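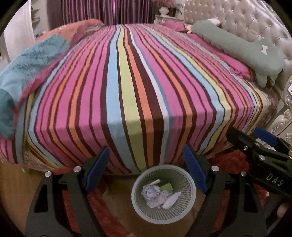

Hovska: The Complete Series Box Set

Item no. 438
Format: DVD, 4 seasons
Running time: more than 1480 minutes
Booklet: 194 pages, paperback
Subtitles: English, French, Spanish
From Vītola Home Video

If you ever spent a weeknight yelling at your TV because the older sister got back in the truck AGAIN, hello, you're my kind of customer. I've been asked for this set more than any other show since I opened the shop, and for the longest time all I could offer was the old season one release with the blurry menus. Now the whole run is out, all four seasons in one box, and I've already watched my own copy straight through (plus the season two finale a second time, with popcorn).

What it is, if you've never seen it

Hovska is a small-town family drama about two sisters who inherit their aunt's ferry business and can't stand to be in the same room. It takes its name from the town, a fishing place on a cold lake where everybody knows how much you owe at the hardware store. There's romance, there's a lot of soup, and there's a feud over a boat ramp that goes on for a season and a half and somehow had me in tears. The first few episodes are slow. Stick with it until the wedding episode and then call in sick.

I'd put it next to the talky mother-and-daughter shows we all grew up on, but the people in it are worse at talking. Half the best scenes are two women washing a deck and refusing to apologize.

What's in the box

Every episode, in the order the makers intended. The old broadcast order put the storm episode after the funeral, so if you watched it on cable you may have been as confused as I was.

The missing scene from season three. It runs a few minutes, and it's the conversation at the ferry office that everyone on the message boards argued about. I won't spoil it. I was wrong about what was said and I'm still a little sore!

Commentary on nine episodes. The one for the pilot is mostly about how cold the lake was. The one for the finale is lovely and I'd save it for a day when you've got time.

The booklet. Episode notes, a family tree (you'll need it by season three), a town map and a long chapter on the music. It's a proper book with a spine, and it slides in next to the discs.

The blooper reel, which is short and mostly ducks.

What's not in it

The Christmas special isn't here. It was made by a different outfit, Plurkar Pictures, and it has never been part of any Hovska release. I do carry it separately while I can get it. There's no digital code in the box either, so please don't order this if you were planning to watch on a tablet.

Picture and sound

It looks so much better than the old release. The night scenes on the water used to be gray mush and now you can see faces. Season one is still a bit grainy and the sound on the dock scenes is thin, so I keep the subtitles on for those. Seasons three and four look great. You do get the original songs, including the one over the end of season two, which had been swapped out on reruns for some awful piano thing.

Which edition should I get?

There are two. This is the standard set, in a cardboard box with plastic cases inside, one per season. The other one is the Skokier edition, named after the ferry in the show, and it comes in a tin shaped like the wheelhouse. Same discs, same booklet, and the tin. I have the tin at home and it's cute, but it won't fit on a normal DVD shelf and the lid sticks. If you mainly want to watch the thing, save your money.

Will it play on my machine?

These are Region 1 discs, so they'll play on regular players in the US and Canada. If you're shopping for someone overseas, check their player first. I can't take a set back once the wrap is off unless a disc is faulty.

Shipping and returns

I pack orders in the evening and most go out the next morning, except on Saturday, when I'm only in until noon. Sets ship in a double box - the corners on these get crushed if you so much as look at them. If a disc skips, send me a note with the season and disc number and I'll replace the whole season case.

Gift wrap is free. Tick the box at checkout and tell me what to write on the card.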